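I have kept up the newsletter for my mother's walking club since February, and I am getting faster at it. The first one took me 11 evenings. Mei-kuen Kan sends me her route notes by text message, usually without any punctuation, and I type them up after dinner.

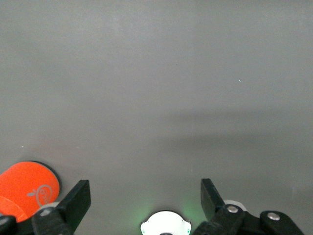 No. 11

The current one goes out next week. It has the Makowska loop in it, with the new parking rules, and a short piece by Ming-te Yu on blisters. He sent 3000 words. I cut it to 2000 and he has not complained yet. I left in the part on double socks.
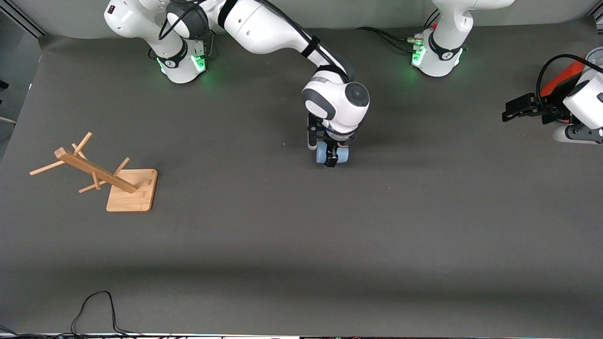

What I use

I lay it out on my old laptop and print at the copy shop on Cumell Street. They fold for free if you drop off before noon. Staples cost extra, so I do those at home. The paper is plain white, the heavier kind, and it holds up in a coat pocket.
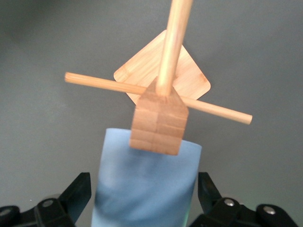
I tried colored paper once and the maps were hard to read. Next time I want to put the maps on the back page, where people can find them without unfolding the whole thing. Mei-kuen wants a larger font too.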